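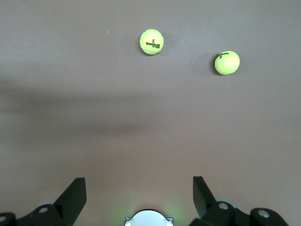

About Cindberg

Cindberg is an entertainment news and talent reporting company based in Oromcombe. We cover working performers in television, film and reality programming, with particular attention to contracts, casting, production disputes and the business arrangements that shape a career in front of an audience. Our reporting is read by performers and their representatives, by production staff, and by general readers who follow the industry closely.

The company publishes a daily news page, a weekly newsletter and the Clellness Review, a longer publication issued 3 times a year. All material on the daily page may be read without a subscription. The newsletter and the Review are available to members, and current rates are listed on the Membership page.

Our History

Cindberg was established by Leidy Arboleda, who had worked for many years as a publicist for serial drama and then as an editor of television listings. The first edition was a printed bulletin of casting notices sent to 75 subscribers, most of them agents and small production offices in Oromcombe. Court and contract reporting was added at the request of those readers, who wished to have filings and settlements summarized in plain language.

The bulletin moved online when it was combined with the Castaño Casting Letter, a separate publication that had served dancers, hosts and live presenters. The Castaño name is retained for our casting section, and its archive of 256 issues has been indexed by performer, program and production company. Members may search the index at any time. Requests for copies of individual pages should be sent to the archive desk.

Leadership

Leidy Arboleda serves as Publisher. She is responsible for the general direction of the company, its budget and its relations with advertisers. She does not assign or approve individual news stories.

Mark Anthony Macapagal serves as Managing Editor. He oversees the news desk, the Castaño section and the Clellness Review, and he has final authority over what is published, corrected or withdrawn. Before joining Cindberg, he reported on civil courts for a regional newspaper and taught media law to evening students.

Editorial Standards

Much of our coverage concerns allegations made by one person about another. A complaint, a police report or a civil filing is described as such and is not presented as an established fact. The person named is contacted before publication and given a reasonable period in which to reply. If a reply arrives after publication, it is added to the story with a note giving the time of the addition.

We do not pay for interviews. Employees may not accept travel, clothing or event tickets from a performer or program they are assigned to cover. Press screenings are exempt from this rule.

Anonymous sources are used only with the approval of the Managing Editor, who must know the identity of the source. Comments taken from a performer's social media account are quoted as written and are attributed to the account.

We do not report on the health of performers or on their minor children unless the matter has been raised publicly by the family or forms part of an open court proceeding.
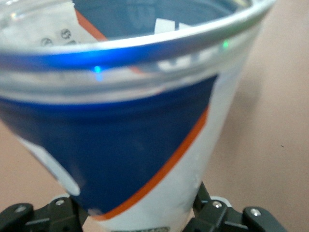
Corrections and Complaints

Errors of fact are corrected on the page where they appeared, with a dated note. Readers who believe that a story is inaccurate or unfair may write to the Managing Editor. A complaint should identify the story by its headline and state the passage in question. Letters of up to 900 words will be considered for publication in full; longer letters may be shortened with the consent of the writer.

Membership and Advertising

Membership is open to individuals and to offices. Advertising is sold by a separate department and is labeled on every page where it appears. Casting notices in the Castaño section are free of charge to productions that state the rate of pay.

This page was last revised on August 28, 2026.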